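Most golfers should leave their putter alone

Every April the same thing happens at our club. The greens get their first proper cut, everybody three-putts for a fortnight, and the shop sells more putters than it does in the rest of the year put together. I have played off a middling handicap for a long time and I have bought my share of them. I now think it was money badly spent.

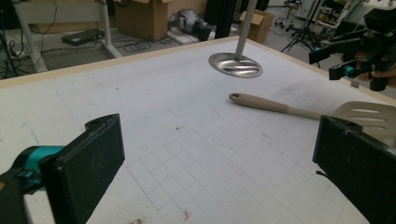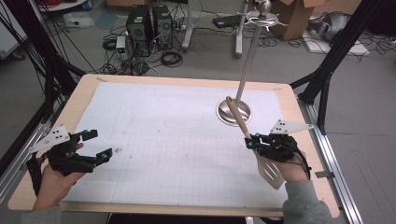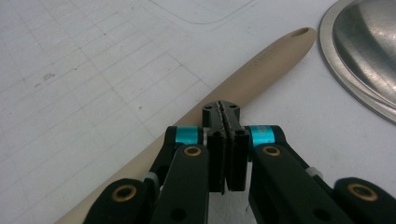 The case for a new putter usually rests on alignment. Makers put lines, dots and contrasting panels on the head, and the idea is that you will aim better if you have more to aim with. The Aralska mallet I used for two seasons had a white line running the full depth of the head. It looked very precise. I aimed it left of the hole, the same way I had aimed the plain blade before it, because I stand with my shoulders open and always have. A line on the club does nothing about that. It only shows you, very clearly, where you are wrongly pointing.

Then there is feel. People talk about soft inserts and milled faces as though they were different sports. I will grant that they sound different, and some are nicer to use on a cold morning. But distance control comes from hitting a lot of putts of different lengths with one club until your hands know it. Change the club and you start again. The Demus that replaced my Aralska was a heavier thing altogether, and I spent most of that summer knocking the ball past the hole and blaming the greens.

Đạt Mạch, who gives lessons at the range I go to, disagrees with me on part of this. His view is that length and lie matter a great deal and that plenty of people are using a putter too long for them. I accept that. If your putter makes you stand badly, have it cut down and fitted with a new grip. That costs a fraction of a new one and takes an afternoon. It still leaves you with the head you know.

What I object to is the price of the alternative. The Dranex in our shop window is 300 pounds. For that you could have a set of lessons, a decent putting mat and enough left over for balls. I have seen men who would never dream of paying for a lesson hand over the full amount for a putter after rolling six balls across a carpet. The carpet was flat and the hole was a plastic cup. They were bound to like it.

Practice is the dull answer, and I don't claim to enjoy it much. Last winter I set myself 2000 putts on the mat in the spare room, all from 2 metres or less, and wrote them down in a notebook. By 600 I was bored. I carried on, mostly because Yến Hứa, my regular partner in the winter foursomes, was doing the same and kept asking me for my total. I was using a second-hand Lương blade with a chip out of the toe. My putting got better. It isn't good now, but I hole most of the short ones, and I used to dread them.

I am not against new equipment altogether. A modern driver will help an older player, and I wouldn't go back to the irons I learned with. Those clubs have to get a ball into the air and send it a long way, and design makes a real difference there. A putter has to roll a ball along the ground. An old one with a straight shaft and a sound grip will do that for as long as you want to play.

So if you are missing putts this spring, put a new grip on the one you have and use it every evening for a month. If you still hate it after that, the shop will be open, and the prices will probably have come down a bit by then.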